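Flerus is looking for a drummer and a second guitarist

We are a four-piece that has been playing as a two-piece since June, when our drummer moved away for work and our rhythm guitarist went back to school full time. We parted on good terms and both of them have offered to sit down with whoever comes in and go through the parts. We have a second album to finish and shows to play, so we are filling both places at once.

About the band

We play loud, fairly fast guitar music with sung choruses. People have called it garage rock, power pop and punk, and we don't mind which. The songs are mostly under three minutes. Kobina Gbeho sings, plays lead guitar and writes most of the words. The bass player handles our bookings and drives the van. Our first album, Phuthong, came out on Plenano, a small label that pays for pressing and leaves the rest to us. All 3000 copies of the first pressing are gone, most of them sold from a table after shows.

The second album has drums on half the songs already. The rest are demos with a drum machine, and we want those parts rewritten by the person who is going to play them.

What we need from a drummer

Steady time at fast tempos, and the ability to play quietly when a song calls for it. You should be comfortable with a click in the studio. We don't use one live. You need your own snare, cymbals and pedal. There is a shell kit at the practice room that you can use, and it also comes with us to shows. Backing vocals are welcome but we won't ask for them if you don't sing.

What we need from a guitarist

Solid rhythm playing first. There are some harmony leads on the album and you would play the lower part on most of them. You need to sing backup on at least the choruses, so please include something in your application where we can hear your voice, even if it's only a phone recording. Bring your own guitar and amp. We tune down a half step for the whole set.

For both places

You should be 18 or older, because a lot of the rooms we play are bars. You don't need to have been in a touring band before. You do need to be able to learn songs at home and turn up knowing them. We practice two evenings a week, starting at 7:00, and finish by 10:00 out of respect for the people next door. If your job has rotating shifts, tell us early – we have worked around that before.

Where we practice

Our room is on the ground floor at Grumedside, a former warehouse split into music rooms and workshops. There is free parking in the back and a loading door wide enough for a bass cabinet on a cart. The bus stops at the corner, but the last one leaves before we finish, so you may want a ride home. Two of us have cars. 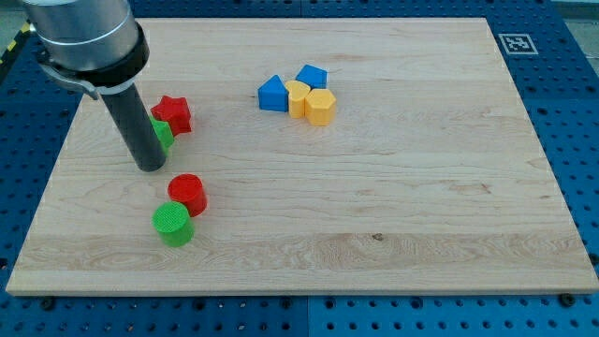

Money

Rent on the room is split evenly among the members. New members pay nothing for the first two months. Show money goes first to gas and van repairs, and whatever is left is divided equally. Songwriting credit on new material goes to everyone who was in the room when the song was put together. The songs on the first album stay credited as they are. Nobody in the band makes a living from it, and you should plan to keep your day job.

What's coming up

We have local shows booked for the fall and a short run of out-of-town dates after that, all on weekends. We want to have the new lineup settled by the end of August so there is time to learn the set. Recording picks up again over the winter.

How to apply

Send a message through the contact form on the Flerus page. Put "drums" or "guitar" in the subject line. Tell us:

– what you have played in before, if anything
– which evenings you can't do
– a few records you like
– a link to some recordings of you playing

Rough recordings are fine. Please don't send large files as attachments, as the form rejects them.

If we think it could work, we will send you two songs from the first album and one of the unfinished demos. Learn the album songs as they are and come with your own idea for the demo. Tryouts last an hour and take place in the practice room with both of us present. Drummers can use the shell kit, and guitarists can borrow an amp for the tryout if carrying one is a problem.

Kobina reads all the messages and will answer every one, including the ones where the answer is no.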